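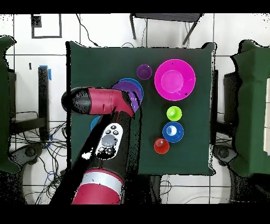
Section 4. Setting and Clearing the Table

Read this section before you use the Seldale tableware set for the first time. It covers the cloth, laying out the pieces, stacking them again after a meal, and basic care. Washing temperatures and the full parts list are in Section 6.

4.1 Before you start

Wash every piece in warm soapy water and dry it with a soft towel. Remove any stickers from the undersides. If a sticker leaves glue behind, rub it with a little cooking oil and wash the piece again. Do not scrape it with a knife.

The table should be level and should not rock. If it rocks, adjust the feet as shown in Section 2.

4.2 Putting on the cloth

1. Shake the cloth out away from the table.
2. Lay it over the top with the hemmed side down.
3. Pull each side until the cloth hangs slightly over all four edges.
4. Smooth the top with your hands, working from the center out.

Note: Small wrinkles along the edges are normal and do not affect use. Wrinkles under a cup can make it tip, so flatten those before you set anything down.

Caution: Do not let the cloth hang low where small children sit. A child who pulls on it can bring everything down.

4.3 Laying out the pieces

Plates, cups and bowls come in mixed colors. There is no required color order. Many households give each person one color and keep to it, which makes it easier to tell whose cup is whose.

1. Put the large bowl down first. It takes up the most room and is hard to fit in later. Toward one corner is usually best on a square table.
2. Set out the plates. If you are serving two courses, place one plate on top of another and lift off the upper one after the first course.
3. Put a small bowl near each plate.
4. Add the cups last. Leave a finger's width between a cup and the nearest bowl so that neither is knocked when the other is picked up.
5. Fill the cups only after everything is in place.

Note: The large bowl holds 1,225 ml when filled to the rim. For serving, fill it no higher than two finger widths below the rim.

Caution: The plastic is light. On a patio or near an open window, empty cups may blow over. Put them out when people sit down.

4.4 Clearing and stacking

Scrape food into the large bowl first, then carry it to the sink on its own. Stack the rest by type.

1. Collect the plates and stack them face up.
2. Collect the small bowls and nest them.
3. Empty the cups into the sink and nest them loosely. Do not press them together.
4. Carry one stack at a time.
5. Fold the cloth inward from the sides to hold the crumbs, and shake it out outdoors.

Note: If two cups stick together, stand the lower one in warm water for a minute and twist gently. Do not use a tool to pry them apart.

4.5 Care of the cloth and tableware

Wipe spills off the cloth right away with a damp sponge. Tomato sauce, turmeric and beet juice can stain both the cloth and the lighter pieces. For a fresh stain on plastic, use a paste of baking soda and water, leave it for ten minutes and rinse.

Do not put hot pans on the cloth or on any of the plates. Do not use the tableware in an oven or under a broiler.

Fine scratches will appear on the plates with normal use. Replace a piece if it is cracked or has a rough edge.

4.6 Replacement pieces

Single cups, bowls and plates can be ordered in any current color from Vokley customer service. Give the set number, 585, and the name of the piece. Colors may vary a little between batches.

Section revised April 18, 2023, by Lerato Shabalala.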